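Print this page | E-mail this page

What broke in our folding project (and how we found it)

by Houda Hamdy, with Viera Malý
27 Nov 2023

So our project for the Wekedora lab course was supposed to be about teaching a robot to fold shirts, and I did write a whole plan for that, with a nice chart and everything. This report is mostly about the gripper slipping. Sorry to anyone who came for the chart!

Quick background. You hold the gripper in your hand, do the task yourself, and the camera on it records what you do. Later the tracking software works out where the gripper was and how far open the fingers were, and all that goes into training. Viera and I split the recording between us and planned on 50 good demos of the last step, where you pick up a folded polo shirt and move it to the stack without wrecking the fold.

We got through the first batch in one afternoon and felt great about it. Then I ran the processing script and 10 of the demos came back with the finger width jumping all over the place. One second the gripper was closed on the shirt, next it was wide open, then closed again. If you believed the numbers, I was clapping at the laundry.

My first guess was lighting, so I spent way too long on lighting. I dimmed things, I turned lamps around, I moved the whole table. Viera thought it was the markers on the fingers (the square ones the software uses to measure the opening) and she was a lot closer than me, but we both missed it for two more days because the markers looked totally fine when we checked them. We printed new ones anyway. Same jumps. 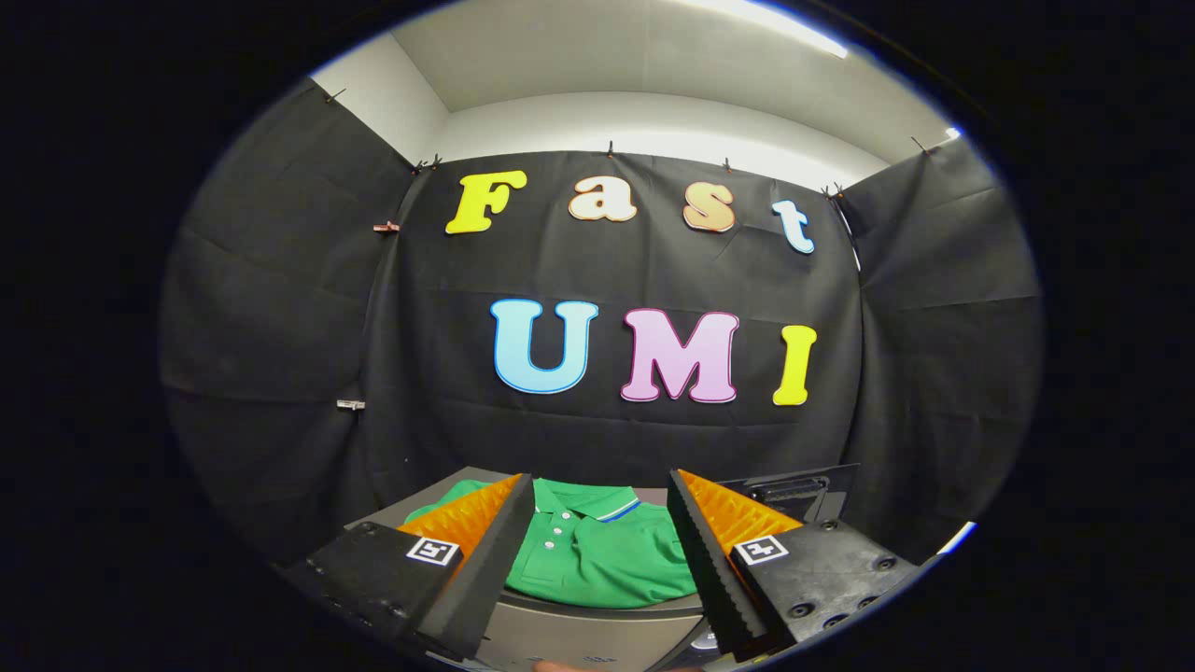
What finally gave it away was a dropped shirt. I was halfway to the stack, squeezing the same as always, and the whole thing slid out and landed on the floor. I pushed on the right finger with my thumb and it wiggled. The screws at the base had worked themselves loose, so under load the finger twisted a little, the marker turned away from the camera, and the software lost it and guessed. With no shirt in the grip there was no load and no twist, which explains why every check we did at the bench came out clean. We never once checked it while it was holding something!

There was a safety side to this too, and our instructor at Vuvstead made us write it down, so I'm writing it down. We had already played a few of the bad recordings on the Hirvonen arm. On one of them the gripper snapped open and shut really fast while Viera was reaching in to straighten the collar. She got a pinch on one knuckle, no cut, but she shouldn't have had her hand in there with the arm live and I shouldn't have been looking at my laptop instead of holding the stop button. We filled out the form. New rule for our pair: the arm is stopped before anyone touches the shirt, and the person on the button does nothing else.

The repair took less time than the form. We took the screws out, cleaned them, put thread locker on, and drew a paint line across each head so you can see if one has turned. I also added a check to the script. It looks for any width change faster than a person could make with their hand, and it kicks the demo out. I ran it over all 2,465 frames of our worst recording and it flagged 112 of them, most in little bursts right when the shirt gets lifted.

We threw out the whole first batch, even the ones that passed, and started over. Viera didn't love that. I still think it was right, but if we'd had a shorter deadline I might have argued the other way.

Still on the list: try the heavier sweatshirt, ask the Wenoton group if they've had screws back out like this, and get a proper torque driver so we aren't tightening by feel.

This site uses cookies to remember your settings. Accept | Learn more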